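In Defense of the Lunch Bag
Janaka Mollah
24 Nov 2025

When I moved to Clotville, I noticed that my new colleagues did not bring lunch. They bought it, in a paper bag with a paper napkin, and at one o'clock the bin beside the elevator was already full. I had a cloth bag from my mother's kitchen and I was a little ashamed of it. I kept it under the desk for one month, until March.

I am not ashamed now. I want to say why I think a small fabric bag with a zipper is one of the best things a working person can own.

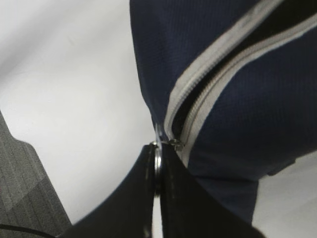

Navy fabric, gray zipper, partly open.

First, the zipper. Many people prefer a bag that folds on the top, and I understand them, it is quick. But a folded bag opens when it falls on the bus floor. My neighbor Mrs. Matić has changed the zipper on her bag two times and she says that she would sooner change it a third time than go back to folding. I agree with her completely.

Second, the table. I believe that packing should be done on a clear surface, with nothing on it from the day before. In my family we packed between the radio and the dirty cups, and something was always forgotten, usually the spoon. 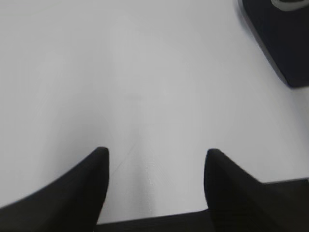 It takes me seven minutes to pack in the evening. I have heard the argument that these minutes are stolen from rest, and for parents of small children this may be true. For me they are a quiet part of the day. I put the heavy box on the bottom, then the bread, and the fruit goes in last.

About fruit I have a strong opinion. An apple can travel in any bag, even in a coat pocket. A banana needs a place of its own – on top, with nothing leaning on it. And a few brown marks on the peel are no reason to leave it at home.
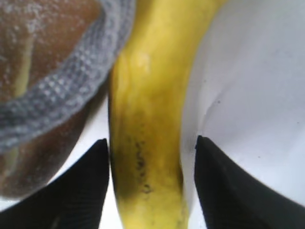 My friend Jeva throws away every banana that has a spot, and we have argued about it for years. She thinks that I am stingy. I think that she has never tasted a good one.

There is also the question of shape. A bag with a wide base and soft sides is better, in my view, than a hard box. It gives a little when the food inside has a strange form, and when it is empty it goes in a drawer. The handles matter too, especially if you must also hold a wet umbrella and a bus pass.

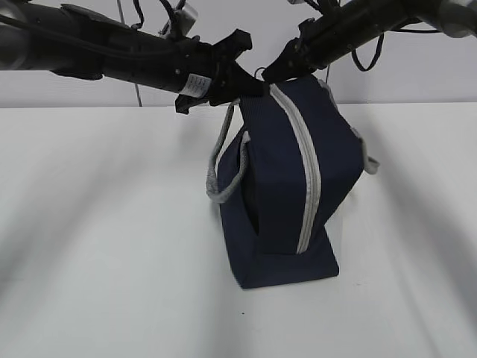 I do not say that everybody must carry lunch. The café in Flutmont Street makes a very good soup and I go there when I am tired. But I would like it if the bag were a normal thing to see on an office desk again, and if new people in the office did not feel that they have to hide it.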